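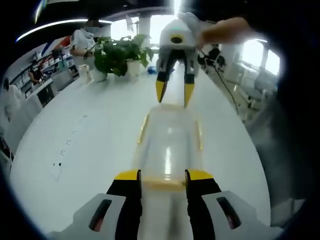 Trevcombe Kitchen Words

A word list of household and cooking talk from Trevcombe and Hiltthorpe, with spellings, meanings and a few notes on who says what

Welcome, and thank you for stopping by. This started as a page of words my family used that my college roommates had never heard, and it has grown a good deal since then. If you grew up near either town you will probably find something to argue with in the first ten entries, and I hope you'll write and tell me.

What you get

There are two files. The main one, words.csv, has one row per word or phrase. The second, sayings.txt, is plain text, one saying to a line, and is much messier. I keep meaning to fold it into the first file and then I get distracted by a new pie word.

Columns in words.csv

word – the spelling I settled on. Most of these were never written down, so I went with whatever the oldest speaker wrote when I handed over the pencil.
other_spellings – separated by semicolons. May be blank.
meaning – in everyday English, kept short.
town – Trevcombe, Hiltthorpe or both.
heard_from – an age band only. No names are kept anywhere in the files.
sentence – something a person said out loud, or as near as I could get it down. A few are cleaned up where the speaker started over halfway through.
sure – yes, mostly or no. Please do look at this one before you quote anything!

How the words were gathered

Mostly by sitting in kitchens. I talked with 46 people, nearly all of them over 50, and I let the talk wander, so the list leans hard toward baking, canning, dishwashing and complaining about the oven. Anyone hoping for farm words will be let down. Hiltthorpe is also thinner than it should be, as I only got over there on the occasional Saturday and the bus back leaves early.

Each visit gave up to 70 candidate words, and a good many of those turned out to be ordinary words said with a local accent. I took those out, apart from "skellit," which I have gone back and forth on for months and am leaving in because I like it.

Loading the files

Both are UTF-8 with Unix line endings. Cernel, the little lookup script in the tools folder, reads words.csv directly and will search the other spellings too. If your spreadsheet program turns "1/2-loaf" into a date, import that column as text. I have lost an evening to this, so learn from me.

Known problems

Plurals are all over the place. The Kandpal edition of the list, which is the older one, has different row numbers, so please cite the word itself and leave the number off. Six or seven meanings overlap, especially for the heel of the bread.

Using it

Share it, print it, put it in your church cookbook. A mention of where it came from would be kind. Corrections are welcome in any form, including long rambling ones, and I do read them all – usually in June, when the list gets its yearly tidying.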